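PostgreSQLの接続プールをトランザクションモードに切り替えたときの記録

2025-11-01

業務で使っている予約管理システムWotariのデータベース接続を、セッションモードのプールからトランザクションモードのプールへ移した。設定ファイル上は1行の変更だが、アプリケーション側の前提がいくつも崩れるため、調査と修正にかなりの時間を使った。同じ作業をする人のために、引っかかった箇所を順に書いておく。 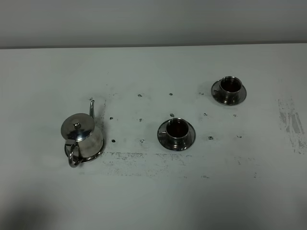 構成から説明する。アプリケーションはJava製で、コンテナとして6台動いている。各コンテナはHikariCPで最大40本の接続を保持する設定になっていた。つまり最大で240本の接続がプーラーに届く。プーラーはPgBouncerで、その後ろにPostgreSQLのプライマリが1台いる。セッションモードでは、クライアント側の接続1本がサーバー側の接続1本を占有し続けるため、プーラーを挟んでいても接続数の削減効果はほとんどない。HikariCPは接続を長時間つかんだままにするので、なおさらである。

6月にバッチ処理系のOduloを同じデータベースに相乗りさせたところ、ピーク時にmax_connectionsの上限に当たるようになった。上限を上げる案もあったが、pg_stat_activityを見ると大半の接続はidleで、実際にトランザクションを実行している接続はピーク時でも26本だった。上限を上げてアイドル接続を増やすより、プールの多重化を効かせるほうが筋がよいと判断した。

トランザクションモードの意味

トランザクションモードでは、サーバー側の接続はトランザクションの開始時に割り当てられ、COMMITまたはROLLBACKで返却される。次のトランザクションが同じサーバー接続で実行される保証はない。したがって、セッションに状態を持たせる機能はすべて見直しの対象になる。具体的には、SET文、セッションレベルのアドバイザリロック、LISTEN、WITH HOLDカーソル、トランザクションをまたぐ一時テーブル、そしてプリペアドステートメントである。

見直しはコードの全文検索と、検証環境でのlog_statement = allの出力の突き合わせで行った。検索だけではORMやドライバが暗黙に発行する文を拾えない。ログだけでは、めったに通らない経路を拾えない。両方やる必要がある。

プリペアドステートメント

最初に確認したのはここである。pgjdbcは同じPreparedStatementが既定で5回実行されると、サーバー側の名前付きプリペアドステートメントに切り替える。名前はS_1、S_2のような連番で、接続ごとに管理される。トランザクションモードで別のサーバー接続に当たると、その名前のステートメントが存在しない、あるいは別のクライアントが作った同名のものが存在する、という状態になる。

prepared statement "S_3" does not exist

検証環境でこのエラーが出た。起動直後は出ず、しばらく負荷をかけると出はじめる。5回という閾値があるためで、単発の動作確認では見つからない。

対処は二通りある。ドライバ側でprepareThreshold=0を指定して名前付きステートメントを使わせない方法と、PgBouncer側でmax_prepared_statementsを0より大きい値にする方法である。後者はPgBouncer 1.21で入った機能で、プーラーがクライアントごとの名前を内部の名前に対応づけ、必要に応じてサーバー側で準備し直してくれる。対象はプロトコルレベルのプリペアドステートメントであり、SQLのPREPARE文には効かない。

Wotariには結合の多い検索クエリがあり、プランニングの時間が無視できない。そのため後者を選んだ。OduloのほうはSQLのPREPARE文を直接書いている箇所が見つかったので、通常のパラメータ付きクエリに書き換えた。

SET文

次に問題になったのがSETである。Oduloは集計処理の前にSET work_memで値を上げ、処理後に戻していた。トランザクションモードでは、自動コミットで発行したSETと後続のクエリが別のサーバー接続に行く可能性がある。集計が遅くなるだけならまだよいが、値を上げたままの接続がプールに残り、無関係なクライアントがそれを引き当てることになる。

server_reset_queryはトランザクションモードでは既定で実行されない。server_reset_query_alwaysという設定はあるが、これに頼るとアプリケーションの誤りが見えなくなるので使わなかった。修正は単純で、トランザクションの中でSET LOCALを使う。

BEGIN;
SET LOCAL work_mem = '256MB';
（集計クエリ）
COMMIT;

statement_timeoutも同様の扱いにした。全クエリに共通でかけたい値については、ALTER ROLEでロールに設定した。新しいサーバー接続が張られたときに適用されるため、どの接続に当たっても同じ値になる。設定変更後は既存のサーバー接続に反映されないので、PgBouncerの管理コンソールでRECONNECTを実行して張り直す。これを忘れて、値が混在した状態を少し眺めることになった。

search_pathは、スキーマをテナントごとに分けている場合には厄介な問題になる。Wotariはテナントを列で区別しているため影響はなかった。

アドバイザリロック

定期処理の二重起動防止にpg_try_advisory_lockを使っていた。セッションレベルのロックなので、トランザクションが終わっても解放されない。トランザクションモードでは、ロックを取ったサーバー接続がプールに戻り、解放の呼び出しが別の接続に届く。解放側は警告を出してfalseを返すが、コードは戻り値を見ていなかった。結果として、ロックは元のサーバー接続が閉じられるまで残り、定期処理が止まる。

短い処理についてはpg_try_advisory_xact_lockに置き換えた。長い処理でこれをやると、処理中ずっとトランザクションを開いておくことになり、VACUUMの妨げになる。そちらは排他用のテーブルを作り、有効期限の列を持たせて、期限切れなら取得できるようにした。期限は処理の途中で延長する。実装は面倒だが、どの処理がロックを持っているかをSELECTで確認できる点は以前より扱いやすい。

LISTENとマイグレーション

キャッシュの無効化にLISTEN/NOTIFYを使っている箇所があった。NOTIFYはトランザクションモードでも問題なく動く。LISTENは動かない。受信用の接続だけはPgBouncerを通さず、PostgreSQLへ直接つなぐことにした。コンテナ1台につき1本なので、接続数への影響は小さい。

スキーマのマイグレーションも直接接続にした。利用しているツールがセッションレベルのアドバイザリロックを取るためである。接続先を環境変数で分け、名前をDB_URL_POOLEDとDB_URL_DIRECTにした。変数名に用途が出ていないと、後から追加した処理が誤った側につながる。

プールサイズの決め方

default_pool_sizeは、ユーザーとデータベースの組ごとのサーバー接続数である。全体の上限ではない点を間違えやすい。Wotari用とOdulo用でユーザーを分けているので、それぞれに枠がつく。Wotariの枠は40とした。実測のピークである26に余裕を加えた値で、理論的な根拠はそれほど強くない。Oduloは同時実行数が処理側で制限されているため、6で足りた。

HikariCP側の最大値は変更しなかった。PgBouncerにとってクライアント接続は安価であり、待ち行列がアプリケーション側にできるかプーラー側にできるかの違いになる。ただし、監視の見方は変わる。HikariCPの待ち時間が短くても、PgBouncerで待っていることがある。SHOW POOLSのcl_waitingとmaxwaitを取得し、監視基盤のBudumに送るようにした。maxwaitは秒単位の整数なので、細かく見たい場合はmaxwait_usも併せて取る必要がある。

トランザクション内での外部呼び出し

切り替え後に目立つようになったのが、トランザクションを開いたまま外部のHTTP APIを呼んでいる処理である。セッションモードのときは、接続がもともと占有されているので表に出にくかった。多重化した途端に、1件の遅い呼び出しがサーバー接続の枠を直接消費する。pg_stat_activityでstateがidle in transactionになっている行を定期的に採取し、直前のクエリから該当箇所を特定した。

決済連携の処理を、予約の仮登録、外部呼び出し、結果の反映という別々のトランザクションに分割した。途中で落ちた場合の回収処理が必要になるため、変更量としては今回の作業で一番大きい。idle_in_transaction_session_timeoutも設定したが、これは保険であり、発火したらアラートを上げる。

切り替えの手順

一度に全部は切り替えていない。pgbouncer.iniのdatabasesセクションでは、データベースごとにpool_modeを指定できる。同じデータベースを指す別名をもう1つ定義し、そちらだけpool_mode=transactionにした。アプリケーションの接続先を1台ずつ別名に向ける。問題があれば環境変数を戻して再起動すれば済む。

最初の1台を5日間そのまま動かし、エラーログとレイテンシの分布を他のコンテナと比較した。移行期間中は新旧の枠が両方存在するので、サーバー接続の合計は一時的に増える。max_db_connectionsもPgBouncer上のデータベース名の単位で数えられるため、別名との合計を抑えてはくれない。旧側の枠を減らしながら進めた。

残っている作業

PgBouncer自体の冗長化がまだ弱い。現状は2プロセスを並べてTCPロードバランサーの後ろに置いているが、再起動時にクライアント接続が切れる。HikariCPが張り直すので致命的ではないものの、進行中のトランザクションは失敗する。SHUTDOWN WAIT_FOR_CLIENTSを使った入れ替えを検証中である。

もう1つは読み取り専用クエリのレプリカへの振り分けで、Steinarsdóttirという社内ライブラリに接続先の選択処理を寄せている途中である。レプリケーション遅延の扱いを決めてから本番に入れる。検証の数値が揃ったら別の記事に書く。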